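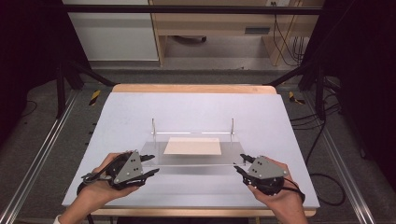 **How do I keep a clear acrylic display shelf from getting scratched and cloudy?**

I have a little acrylic riser on my craft table for showing off cards at the Ramport market. It's already hazy and I've only had it since February. I've been using window spray and paper towels.

*Siiri Baranauskienė*

---

**Fergus Paterson**

Switch to a soft microfiber cloth with lukewarm water and one drop of dish soap, and stop using the window spray, especially if it has ammonia in it. Blow or rinse the dust off first so you aren't grinding it in. Light haze often comes out with plastic polish, and it's so satisfying to watch! I did 5 old risers in one evening and wanted to go find more.

For scratches you can feel with a fingernail, wet sand with 2,000 grit, keep it dripping, then polish. Try a corner on the bottom first. Go easy, it's softer than glass!

---

**Harov**

What he said about the cloth. Also store them with felt or an old T-shirt between. Mine rode around loose in a bin and got wrecked.

---

**Pangilinan**

I love acrylic for cards, they look like they're floating! No idea on the haze though, mine is still new. Does toothpaste work or is that a myth?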